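News from the Anlow Repair Room
August 25, 2024

Well, it has been a long, sticky August, and I had fully intended this to be a short item about opening hours, but I have spent so many happy evenings lately with the lid off one old computer or another that I'm afraid you are getting that instead. Opening hours are at the bottom, for those of you who only came for those!

Some of you will remember that we took in a large batch of desktop computers from the Plolau offices in Drustbridge when they closed up the second floor. Ji-hoon Min has been working his way through them ever since, and he tells me that 631 are now finished and gone to new homes, out of the 1,172 we have handled since the Room began. I had to ask him to say the first number twice. It seems no time at all since we were proud of getting a single one to start up.

What I have enjoyed most is learning how the small parts go in. When I joined I thought of a computer as one solid lump, and it was quite a surprise to find how much of it is simply a matter of this piece sliding into that slot. Fitriani Liem has taken over the practice bench, where newcomers can get a feel for pushing things home before they go anywhere near a real machine. There is an upright grey plate to work on, with slots along it in a row, and she has you try a thin green circuit board first and then a blue plastic piece, which is chunkier and much kinder to clumsy fingers like mine.

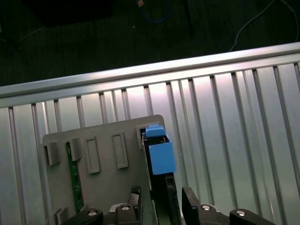

Her advice, which I pass on because it saved me a lot of muttering, is to line everything up with your eyes before you press at all. If it needs a proper shove, stop, take it out and look again. Nearly every bent pin we have had on the bench this year came from somebody pressing harder when they ought to have had a second look (and yes, two of those were mine, thank you, Hyun-seo). Hold a board by its edges, keep your thumbs off the parts, and go straight in without rocking it from side to side. A board that has gone in crooked can look perfectly all right from the front, so do get down level with the slot and check.

Once you are comfortable with that, you move along to the open cases, and then it is mostly wires. I don't think I had ever given a thought to how much cable is packed into an ordinary office computer. There are the thick black bundles, and the red, orange and yellow wires running off across the inside, and the little white connectors, and they all seem to want to be in the same place as your hand. The blue SATA cable is the one I always look for first. It carries the data for the drive, and being such a cheerful colour it gives you something to steer by. The power for the drive comes in on its own connector, with the coloured wires fanning out of the black plastic. 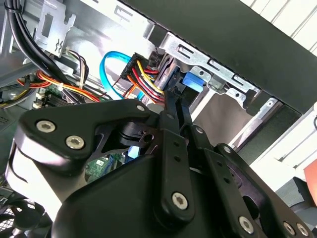 Gudrun Berge has asked me to remind everybody about pulling. Please hold the plug and never the wire! If there is a little metal clip on the plug, squeeze it and it will come away quite sweetly. And before you unplug anything, take a picture on your phone or make a sketch, however rough. I was very sure of myself in July and spent most of an evening trying to remember where one small lead belonged, with a cold cup of tea beside me and Byung-chul Yoo being extremely patient on the other side of the table.

Ties are another thing. We are getting low on the small ones, so if you have a bag of them at the back of a drawer we would be very glad of it. Adomaitis, the hardware shop on the corner, has kindly put a box by the till where you can drop them off, along with any spare screws. Do please keep the screws in a jar or an envelope, as the last lot came loose in a carrier bag and we are still finding them.

We have room for 4 more people at the practice bench this autumn. You don't need to know anything at all, and you don't need to bring tools. Have a word with Fitriani if you fancy it, or leave your name on the sheet by the door.

The Room is open on Tuesday evenings from six until nine, and the kettle goes on at half past seven.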